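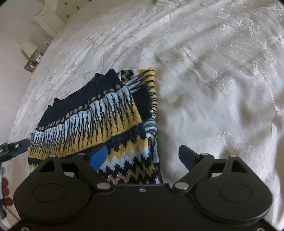
A gripper with its fingers open wide by a folded knit on a shiny white bedspread.

Why Did the Gripper Drop the Sweater?

Picking up a sweater sounds easy, right? For a gripper, it's a super tricky job! At the Tamlow workshop, Amparo Paredes ran 100 practice lifts with a folded sweater. It slipped out 52 times!

What went wrong? The fingers were closing too soon. They pinched only the top layer of knitting, so that layer slid up and the rest flopped back down (have you ever tried to grab just one page of a thick book?).

Amparo changed the program so the fingers reach lower before they squeeze. On the next 100 tries, it dropped the sweater just 3 times. Wow!

Safety tip: gripper arms have joints that can pinch. Keep your fingers away until a grown-up has switched the power off.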